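laundry-cell: take the clothes off the bar, put them in the basket

README, last touched May 7, 2025

Hi! I'm Marjan, and this is the repo for the laundry cell that Arash Tehrani and I have been putting together in the shared workshop in Malivville. It's two arms on one rail, a bar overhead, a basket on the floor of the cell, and far too many evenings in July spent routing cable. You'll find the recordings, the frame notes and the scripts we use to clean everything up. If you just want the data, skip to "What you get."

The task

Clothes start out on the top bar. An arm goes up, gets hold of a garment, brings it over the basket and lets go. The other arm helps with hangers, or stays out of the way (harder than it sounds – the middle of the cell gets crowded fast). We call the project Foteo, so any script starting with foteo_ is ours and anything else is borrowed.

The basket has a grid bottom and sits on plain white, and our first segmentation script kept mistaking the holes for pattern on the cloth. If you train on the early part of an episode, look at your masks before you trust them. A busy print like the pink, white and black one is a good test. 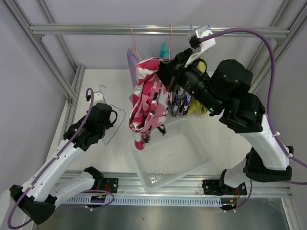 What you get

There are 2836 episodes, one folder each. In every folder:

- joint positions and gripper state for both arms
- video from the fixed camera
- a short text note, typed by whoever was running the session
- a success flag, set by hand

The notes are uneven. Arash writes "purple one, ok" and I write paragraphs, sorry. Please don't treat them as clean language labels without reading a bunch first!

Known problems

Loose hangers. They end up on the floor of the cell or in with the clothes, and we leave them where they land unless they block an arm. Filter on hanger_loose if that bothers you.

Clothes that bunch up. A thin garment can twist into a rope under the gripper, and then the outline tells you next to nothing about what it is.
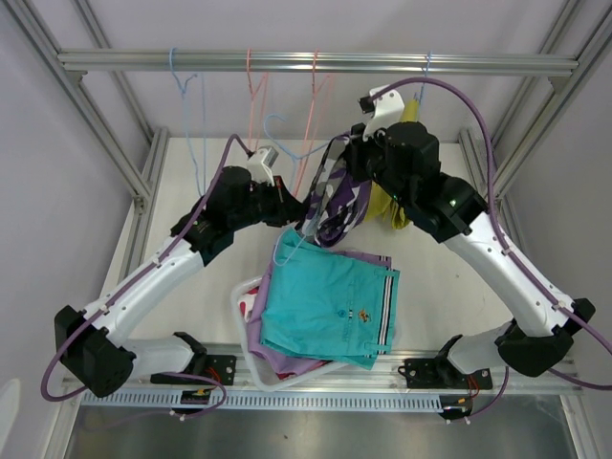 I'd also keep an eye on timing. The two arms log on separate clocks and we line them up afterward with foteo_sync, which is fine for most uses but not if you care about exact handoff moments. Arash has a better version half done on the Grirgate branch (named after his old street, don't ask me why).

The cables on the arms are purple and easy to mask by color, right up until a purple garment comes along. I have a fix that uses the joint positions to guess where the cable should be – it's in tools/akbari, and it's slow.

Building your own

The frame is aluminum profile, the arms bolt to a slotted rail along the front, and the walls are plain pale panels so the background stays quiet. Put the bar up last. We put ours up first and had to take it down again to get the arms in. Tie the cables with the arms stretched all the way out, then run them through their full range by hand before you power anything.

Questions go in the issue tracker. I read it most evenings, Arash reads it when I nag him.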